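Emberg kitchen trials: FAQ

Can a robot do the dishes yet?
Parts of the job. Our Morsy test covers handling dishware stood on edge, in simulation only. Washing is out of scope.

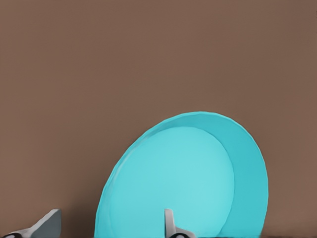
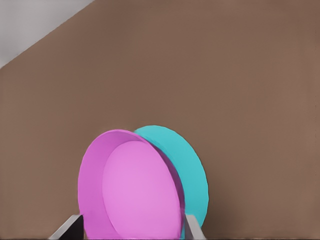 Sioned Sayce objects that a rendered dish has no grease on it, and that she would want 90 real loads before changing her mind. Real loads are not yet scheduled.

What is the current result?
74 per cent of lifts completed, five attempts per dish. Colour is not scored.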